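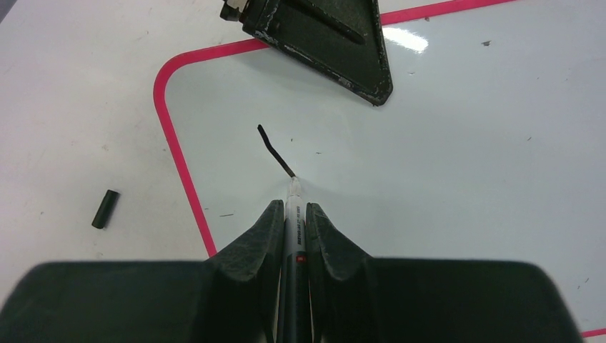 Marker pen, cap off

Assistant Sports Coordinator (part-time), Wakberg School
Posted Jan 3, 2020

Wakberg School is looking for an Assistant Sports Coordinator to join our small department from February until the end of the school year. The post is for 18 hours a week, in term time only, and there is a possibility to continue in the next year if both sides are satisfied.

We are a school of 345 pupils between six and sixteen years old. Sport is an important part of our week. All pupils have two lessons of physical education, and after school we offer swimming, athletics, handball, badminton and a running club. We share the swimming pool with Illel School, which is a ten minute walk from us, and our teams play in the Moussa League together with the other schools of the valley.

The Assistant Sports Coordinator will work under Rasha Hakim, Head of Physical Education, and beside our two sports teachers. The main duties are:

Leading the after-school running club and helping with the junior swimming group
Travelling with the teams to away matches, sometimes on a weekend
Preparing the match lists and sending the results to parents on the same evening
Keeping the equipment room in order and reporting what is broken or missing
Helping to plan the spring cross-country run, see below
Covering physical education lessons when a teacher is ill

We ask for a coaching certificate in at least one sport, a valid first aid certificate, and some experience with children, for example from a club or a summer camp. The junior swimming group requires a lifesaving certificate. If you do not have it yet, the school pays for the course and you can do it in your first weeks with us. A driving licence is welcome but not necessary. Our working language is English, and it does not need to be perfect - most of us have learned it as adults.

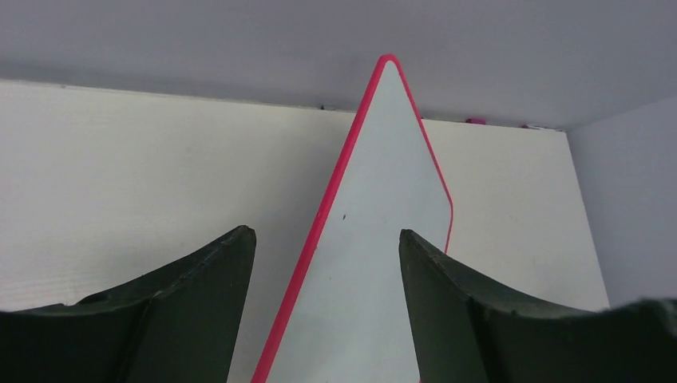
The spring cross-country run is the biggest event of our sports year, and the new colleague will have a real part in it. The route goes from the school field to Brikivitz Farm and back, and last year 28 teams took part. Rocío Ledesma, who was responsible for the route until now, will hand over her maps and her notes. We want to renew the signs on the route, because the old arrows were difficult to see between the trees. For the new ones we are thinking of the shape in the photo, a pale triangle standing with the point up and with a thin pink-red rim, but in a much bigger size. Ideas from candidates about this are welcome at the interview.

The salary follows the school scale for assistant staff and will be confirmed in the written offer. Lunch in the canteen is free on working days, and you may use the pool outside of lesson hours. Weekend matches are paid as extra hours or taken as free time, as you prefer.

To apply, please send a CV, a letter of one page and the names of two referees to Nisreen Sleiman in the school office. Copies of certificates can wait until the interview. As in all posts at our school, a background check must be completed before the first working day.

Interviews take 30 minutes and are held at the school with Rasha Hakim and the deputy head, Najwa Karaki. After the interview you will be asked to lead a short warm-up with one of our classes, so please bring sports shoes.

Questions about the post can be directed to the school office. We answer all applications, also the ones we cannot invite.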